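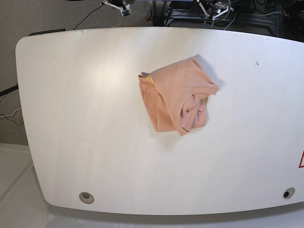
My grandmother did the family wash once a week, starting before the rest of us had our shoes on, and I grew up thinking laundry was something that happened to clothes the way weather happens to a garden. It took me until my forties, and a rented apartment above a laundromat called Zikari, to get curious about it. I began with the part of a garment I'd spent my whole life ignoring, the little white care label, the kind that peeks out below the neckline of a pink T-shirt once you've folded it over into a lumpy square and told yourself that's good enough. Most of us snip those labels off, or let them scratch at us for years without reading a word. I have become a reader of them, and my sweaters are living longer for it.

The man who got me started is Said Bouzid, the owner of Zikari, who has been washing other people's clothes for most of his working life and still talks about a well-pressed collar the way some people talk about a good peach. He keeps a shoebox of old labels behind the counter, 997 of them at last count, snipped from clothes that had finally worn out and been handed over for rags. He sorts them on slow afternoons. There are woven ones and printed ones, a few in languages neither of us can read, and one from a raincoat that says only "Wipe kindly." That one is his favorite, and I think it may be mine too.

"People wash too hot and too much," he told me the first time I came down with my basket, and then he went through that basket like a doctor going through a chart. My jeans didn't need washing at all, in his opinion. My towels needed less soap. A wool cardigan I'd been about to throw in with everything else was lifted out with two fingers and set gently on the counter, where it stayed until I promised to do better.

The washtub symbol is the one to learn first. One dot inside it means cool water, two means warm, and more dots mean hotter still. A hand in the tub means just what you'd hope. A line underneath asks for a gentler cycle, and a second line asks for a gentler one again. The square is for drying, the triangle is for bleach, and the iron looks like an iron, bless it. I wrote all this on an index card and taped it inside the cupboard door, and after a month or so I stopped needing to look.

Then there's the folding, where Said and I part ways. He folds a shirt face down, sleeves in, bottom up, and every one comes out the size of a paperback. I've tried - I really have - and mine still slump over by the time they reach the drawer. My grandmother would side with Said. She ironed pillowcases, and handkerchiefs, and once, when my uncle was getting married, the tablecloth while it was already on the table.

I still go down most weeks, even though my building finally put a washer in the basement. The machines at Zikari are older than my marriage and a good deal louder, and there's a bench by the window that gets the sun in March. I bring a book and rarely open it. Somebody usually wants to talk about a stain, and Said will put down whatever he's doing, take the sleeve over to the light, and ask what they had for dinner.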